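Buy the Hours Before You Buy the Robot

By Mariann Csonka

Every March our planning group at Bevley makes the same mistake. We open the budget with the price of the arm, and we leave the teaching of it for the last line. This year the last line was 9 percent of the total. I think it should be the first.

A folding task looks cheap on paper. A person with a gripper in each hand, a table, some shirts or jackets, and after 425 repetitions you have something to learn from. 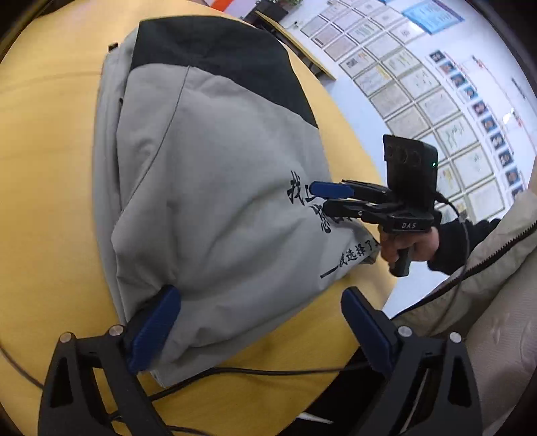
But these hours are paid hours, and cloth is slow. My colleague Roos De Smet planned 176 hours for one type of garment and asked for more before the spring was over. The cables, the spare finger pads and the storage were not in her plan at all — they came from the travel money.

So my proposal is simple. Put 3000 euros aside for small parts, fix the hours, and only then ask Bosman for a quote on the arm.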